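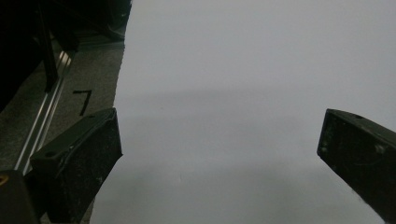

Picking up a single sheet of paper is a poor test of gripping force and a good test of almost everything else. The sheet has no thickness to close on, so the result depends on fingertip geometry, approach height and how well the wrist camera resolves an edge. At Sturkano, where Lenni Vainio and Helmi Laaksonen spent November comparing hand-held grippers, paper is the task that separates designs fastest. From the wrist camera the difficulty is plain: white paper takes up most of the view, almost without features, and the best cue is the uneven left edge where it meets the speckled gray surface. The two black fingers stand wide apart over it, blunt-tipped, with nothing between them.

Vainio's first comparison set the Avance finger against the Valtonen finger on the same body. The Avance tip is stiff and holds its alignment after long use. The Valtonen tip has a compliant pad that flattens under load, which helps with paper and hurts with anything narrow. Over 486 trials with single sheets, the compliant pad needed fewer second attempts, but its closing position drifted and had to be zeroed again each morning.

"With the stiff tip you get the same answer every time, including the same wrong answer," Laaksonen says. She prefers it for that reason. A repeatable error can be removed in calibration.
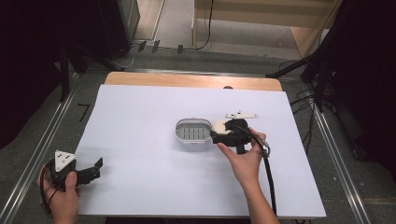 Two-handed work raises a different problem, one of tracking. Each hand-held unit must be located in space many times a second, and the two position streams must agree on a common clock. Tanveer Jadoon, who wrote the controller software, tested a Drirkico timing board against synchronization over the network and measured a worst-case offset of 42 milliseconds without the board. That figure matters most when both grippers work near the same part, such as a white tray with gray rectangular slots. The left unit carries a triangular marker plate printed with small black dots, while a flat white plate projects above the right one. Cables run from both, and the operator has to keep them clear of the board.

Jadoon would like to drop the cables but has not found a wireless link that holds its timing. For now he accepts the extra drag at the wrist and logs 646 sessions' worth of wired data as the baseline. The next round will keep the stiff fingers, add a textured tip — ground, not molded — and repeat the paper trials at two approach heights.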